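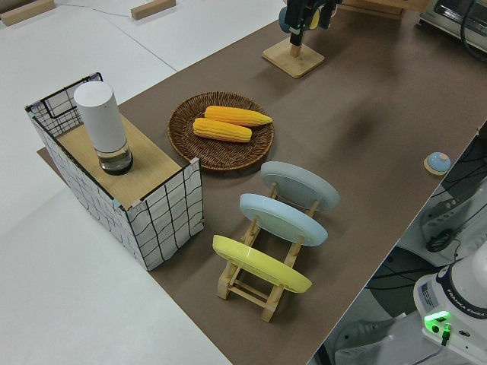 Storage box with patterned cloth, wicker tray to the right

From: Feng-yi Chung
Date: 2024-01-19
Subject: Re: [showroom-tech] Headset giveaway for the May dealer days

Tien-fu Cheung wrote:
> Vornau is offering us 263 printed cardboard viewers with the
> Sollivitz logo on the flap. Dealers scan a code, drop their phone
> in and walk through the new kitchen range. Esis says their app
> already does this and we would only pay for the models. Lau did
> the same thing last year and got 90 sign-ups from it. I'd like to
> say yes before the end of the month. Any objections?

A few, yes.

First, the Lau number. 90 sign-ups for what? If it means 90 people typed in an email address to get a free viewer, I believe it. If it means 90 dealers looked at a kitchen and then ordered something, I'd want to see where that comes from. The slide I was shown had a bar chart with no label on the left side.

Second, phones. I tried the Esis demo on my own phone and on the office one. Mine was too wide for the flap and the office one ran hot and dropped to a slideshow after 9 minutes. The sales guy told me to close my other apps. I had no other apps open. Are we going to stand next to every dealer and say that?

Third, "only pay for the models" covers a lot of ground. Our CAD files are built for the factory, with every hinge and screw in them. Somebody has to strip them down before a phone can draw them, and the quote doesn't say who. Last time that was me, for 2 weeks, and half the drawer fronts came out mirrored.
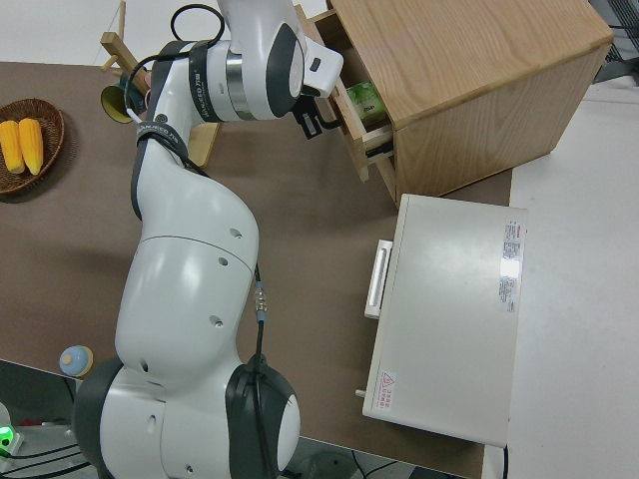
Gripper at the open drawer, oak cabinet

I also don't see what a dealer learns from it. They know what a kitchen looks like. What they ask me is whether the tall unit fits under a sloped ceiling and what the gray finish looks like next to the oak one, and a phone screen behind two plastic lenses gets the color wrong – I compared it with the sample board and it was not close.

I'm not against trying it. But I would order a small batch, lend out two decent headsets at the stand, and write down what people do with each. Then we'd have our own numbers instead of Lau's.

Could you ask Vornau for the price on a short run, and ask Esis in writing who does the model cleanup? If they say "it's automatic," please ask to see it done on one of our corner units, with the carousel left in.

Feng-yi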